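Ticket: table surface / cleanup complaint, Clilusgate 2nd floor
Opened by: Edin Dimitrov
Opened: 11 August 2026
Status: open, waiting on parts
Category: furniture, trash

Problem as reported: crumbs and greasy smears on the big white table after snack breaks. Wrappers left behind. Bin full by lunch. Same complaint as March, that one got closed without a fix.

Tried first: Olix spray, paper towel. Leaves streaks. Tried again with half the spray, still streaks but less. Let it sit 15 minutes then wiped with a dry cloth – better.

Moved the bin right up against the table so people dont have to walk anywhere. Put the word out: foil and wrappers go in the bin, not on the tabletop.

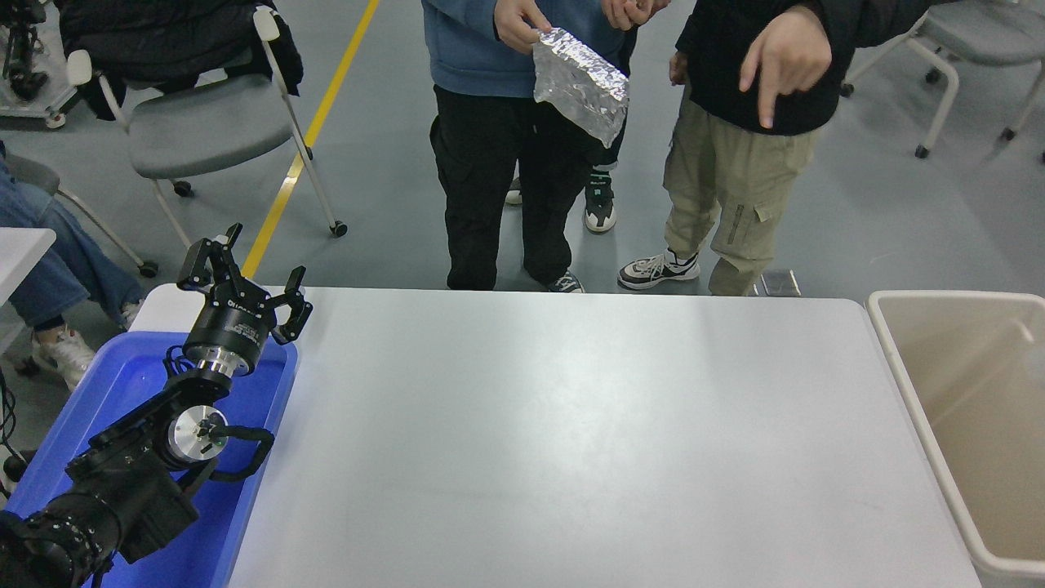

Table with the beige bin next to it.

Update. Asked for a second bin for the far side. Facilities says the Villalobos ones are on back order, 19 in the queue ahead of us. Fine, one bin for now. Liners are the real problem anyway, the ones in the closet are too short for this bin and slide down inside as soon as anything heavy goes in. Need the tall kind. Ordered 2 rolls from Nulletti.

Also checked if the table needs refinishing. Quote came back at 3,000, not doing that for smears. Told them no.

People still eat standing at the far edge. OK with me as long as the bags stay off the table.

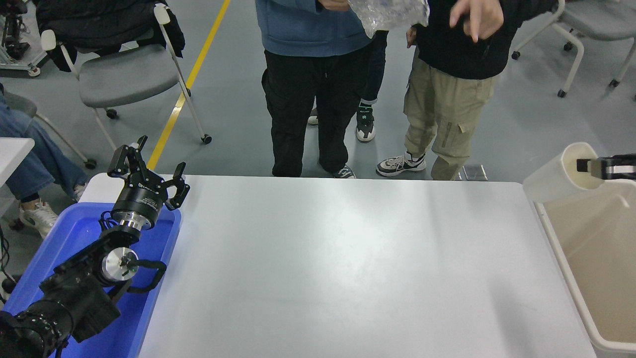

Posted by Edin Dimitrov to the Clilusgate facilities log

Streaks again. Light catches them from the side, looks worse than it is. Ran a fingertip over it, no grit, nothing sticky. So it's residue from the spray and not food. Switching to plain warm water plus a drop of dish soap, then dry cloth. Will leave the Olix for the counters.

Still to do: liners when they come in, crumbs on the floor behind the table (vacuum, sweeping just pushes them under), and somebody needs to pick up coats off the chairs before teh cleaners come thru.
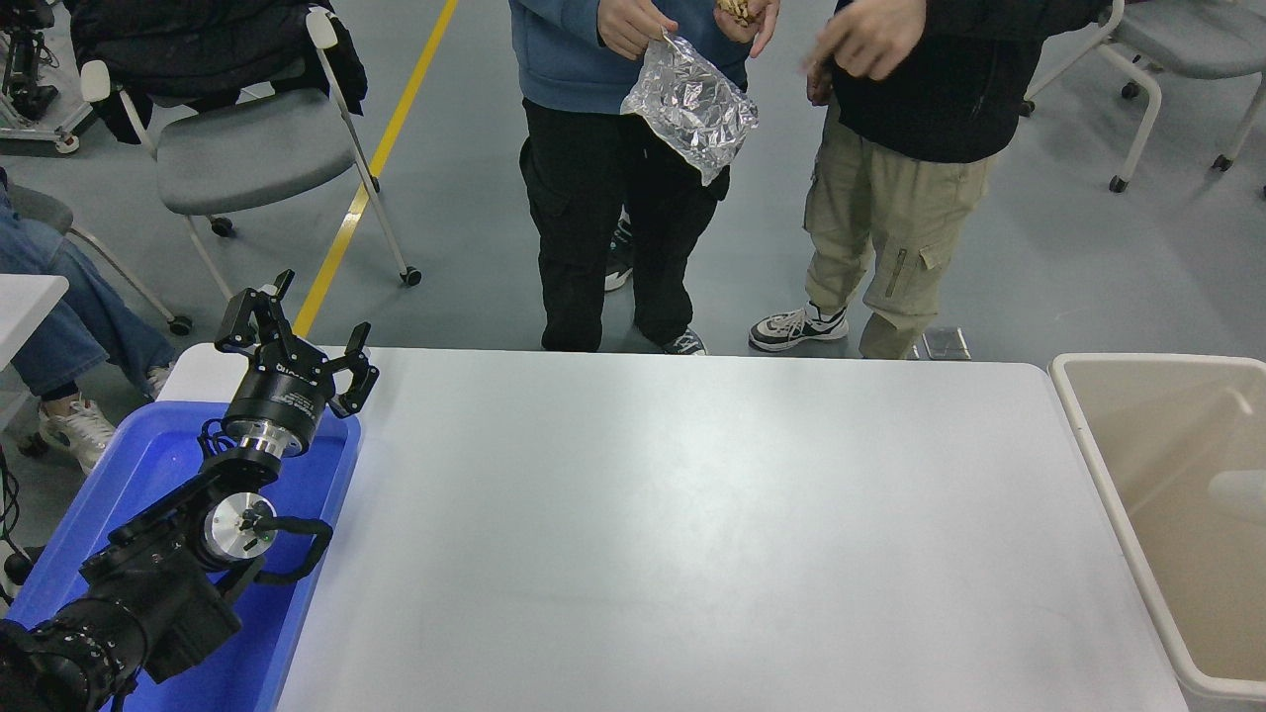
Can we use the Olix wipes on the table if we're out of soap?
Plain water and a clean cloth until there's more soap, the wipes leave the same film as the spray.

Leaving ticket open til the liners show up.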